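Samer Boutros
May 8, 2025

1/
OK, workshop thread. A bunch of you asked what happened to the two-armed robot after I went quiet on it. It moved out of my garage and into the shared space at Niliteo, and it now has hands! Fingers and everything. Long one, grab a snack.

2/
If you missed the earlier posts: it's a pair of secondhand arms, bench height, with a camera where a head would go. I drive it from a rig I built myself and it records what I do, and then I try to get it to do the same job without me. The job right now is putting stuff in a bag. That's the whole dream.

3/
Money, so we get it out of the way. I have spent $958 on this since the move. That's not counting the arms, which I already owned, and not counting the connectors I bought twice. (Same wrong connectors. Both times. I don't want to discuss it.)

4/
The brain box is a Plomard controller I got off a guy who was closing his shop. It came with no manual and a sticker over the model number. Took me an entire weekend to find out it wants the left arm powered up before the right or it throws a fault and sulks.

5/
So now there's a piece of tape on the switch panel that says LEFT FIRST in very large letters. I still got it wrong on Tuesday.

6/
Hands! They bolt on through a Naqvi adapter ring, and the ring is lovely, no complaints, it fits like it grew there. The cable is where I suffer. Every time the wrist turns past a certain point the cable wants to go with it, and there's only so much cable.

7/
Current fix is a loose loop at each wrist and a lot of hope. I tried a tight wrap along the forearm first and it looked SO much neater and it lasted one afternoon. Loops are ugly and loops work. If somebody has a nice cable guide for a rotating wrist, please send it, I'll print it tonight.

8/
The table setup is nothing fancy. Dark gray mat so the camera gets some contrast, then a tan bowl on its side, a red cup with a white lid, a white bowl with a little red thing in it, and the bag off to the right. Desk lamp and tissues live at the back and are not part of the task, although the robot has opinions about the tissues. 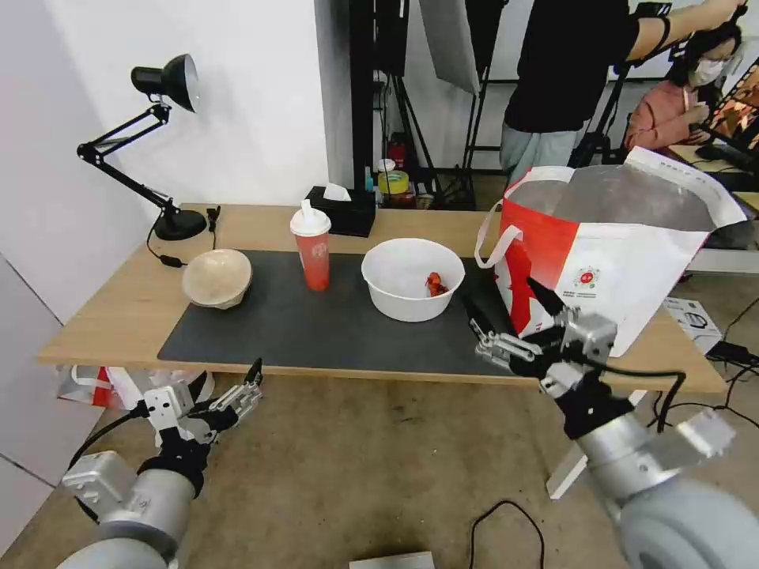 9/
Let's talk about the bag. I thought the bag would be the easy part, it's a bag, it's huge, the opening is right there. But it leans. You nudge it and it slumps toward the edge of the table and the opening moves, and now your nice careful approach is pointed at the side of the bag.

10/
Also it's shiny silver inside. The camera does not love shiny silver. I get depth readings in there that suggest the bag is bottomless, or that it ends an inch in front of the lens, depending on the mood of the lights.

11/
I tried weighting the bottom. A couple of old batteries in a sock. It did stay put! It also felt like cheating, and a real bag on a real kitchen counter doesn't come with a battery sock, so out it came.

12/
Then I did what a person does without thinking, which is hold the bag with one hand. I caught myself doing it with groceries. One hand on the rim, other hand loading. I stood in my kitchen holding a thing of yogurt and said "oh come on" out loud.

13/
Problem is, that changes everything about the task. Before, the two arms were taking turns and mostly ignoring each other. Now one of them has to grab the rim and keep hold of it while the other one does the fiddly stuff, and they share a pretty small table.

14/
Software bit, skip if you don't care. I'm using Trilent to log both arms together. It had the two streams drifting apart over a long recording, so the left arm would be living slightly in the past. Tiny, but you notice it when one hand is supposed to wait for the other.

15/
I rewrote the piece that stamps the times. 1124 lines deleted, 592 added, which is the best trade I've made all year. Most of the deleted stuff was mine, from back when I was "just trying something real quick."

16/
Back to the rim. Grip strength was the next fight. Too soft and the bag slides out and flops. Too hard and the top edge folds over and you've closed the thing you were trying to hold open. There's a narrow band in the middle and I found it by being wrong on both sides a lot.

17/
And where you grab it matters just as much. Corner is bad. Near the handles is bad too - they swing around and a finger goes through the loop and then you're wearing a bag. Top rim, coming in from the right, arm well up out of the way. That's the one.

18/
Right arm has the rim in this one, bag standing up, left arm open and free to go to work. I made a noise when I saw it. People looked over.

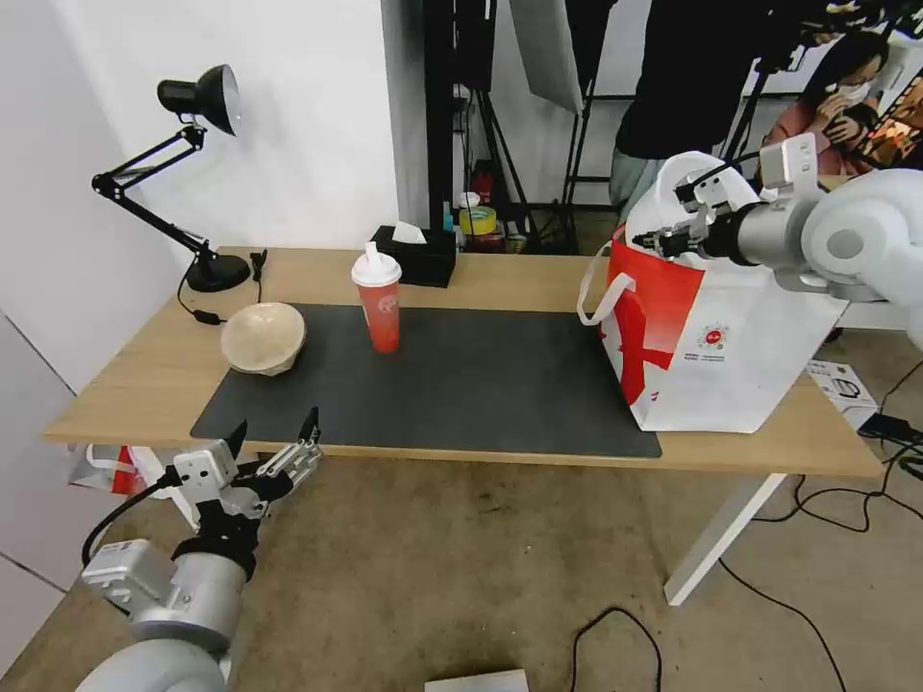
19/
Stuff still on the list, in no order:
the lamp cord needs to go behind the table, I keep picturing a finger hooking it
the floor cables need to go literally anywhere else
a softer pad for the fingertips
labels on the power supplies, I'm tired of following cords with my hand

20/
A few answers, because the replies are piling up.

Does it do this by itself yet? Partly. I'm driving for most of it. The rim grab on its own is decent. Handing over from "hold the bag" to "now go get the cup" is where it gets confused and just sort of hovers.

21/
Is the cup hard? Harder than I wanted. It's tall and the lid is a dome, so anything coming down from above slides right off. You have to go in from the side, low, and commit. The bowl on its side is its own little nightmare and I'm saving it for later.

22/
Why a desk lamp on the table if it isn't part of the task? I want the camera used to a messy table. My own desk has a lamp on it. My own desk has a lot worse than a lamp on it.

23/
Can you come see it? If you're a Niliteo member, yes, any evening I'm in. Please don't move the mat. I lined it up with the table edge by eye and I'm not confident I could do that again.

24/
Somebody asked for the arm mount drawings. I'll put up what I have, but it's 2 files and one of them is a photo of a napkin. I'll redraw the napkin first.

25/
Next job is the handover, plus whatever is making the left wrist click when it's been running a while. It's a new click. I recorded the sound if any of you are good at clicks.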